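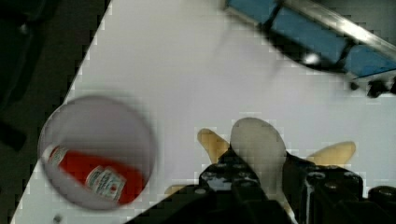
Re: [wovavberg-residents] Polling place for the council by-election

Hi all,

Sorry for the slow reply, I've been on nights and only caught up with the list this morning. Quoting Arnel so people can see what I'm answering:

> From: Arnel Rivera
> Does anyone know for certain whether we're voting at the Mercado hall
> or the old library this time? My card says the library but my wife's
> says the hall, and we live in the same house. Also, my mum is 84 and
> can't manage the library steps any more. Is it too late for her to
> get a postal vote? And do we really need to bring ID for a council
> election? Last time I was waved through.
>
> Arnel

Right, polling place first. I rang the elections office and got through to a very patient man who looked both of you up by postcode. It's the hall. The library was on the first batch of cards, then the boundary between our ward and the next one was shifted and everybody on the even side of Skenorska Road was moved over. The second batch should have gone to the whole street, but he thinks some households only got one between them. Your wife's card is the right one. You don't need the card to vote anyway, so if yours is in the recycling by now, don't go digging for it!

If you're on the odd side you're still in the old ward, which means no by-election for you at all. I know Trinidad Agbayani was hoping to vote in this one (she's told me so at the bus stop more than once) and I'm afraid she's number 43, so she's out of luck until the full council goes up in May.

Now your mum. She has time, but not loads of it. The postal form has to be with the office by five o'clock on the deadline day printed on the back of the card, and "with the office" means in their hands – a postmark won't do. She'll need her date of birth, her National Insurance number and a signature, and the signature is the one that trips people up. When the ballot comes she has to sign the statement that goes in with it, and they compare the two. Ariel Gatchalian's dad had his rejected a while back when his hand had got shaky, and he was livid, quite rightly. If your mum's writing has changed or she finds signing hard, there's a waiver she can ask for. Ring them and they'll post it out.

If she'd sooner go in person, the hall is level from the car park side. Use the door by the bins, the front one has a nasty lip. They'll also bring the ballot paper out to the car if she can't get inside, you just send somebody in to ask the presiding officer. I had no idea you could do that until my knee went.

ID: yes, photo ID, and it does apply to council elections here. Passport, driving licence, the older person's bus pass. Out of date is fine as long as it still looks like you. A work pass is no good, so the Brondenex lot please don't turn up with your lanyards, Efren Dimaculangan tried that and had to cycle home and back in the rain.

Doors are open from seven in the morning until 10 at night. If you're in the queue at 10 they have to let you vote, so don't wander off. It tends to be dead quiet between 2 and four if you hate queuing.

One more thing while I'm here. The hustings is on Sunday in the small room at the hall, and at the moment only 2 of the candidates have said they'll come. I'd love to hear them pinned down on the parking scheme and on what's happening with the footbridge, so if you've a question, send it to me off list and I'll pass it on to whoever ends up chairing. Keep it to a couple of sentences or it won't get read out.

Arnel, give me a shout if your mum wants a lift, I've got the car all that day.

Raelene Cartwright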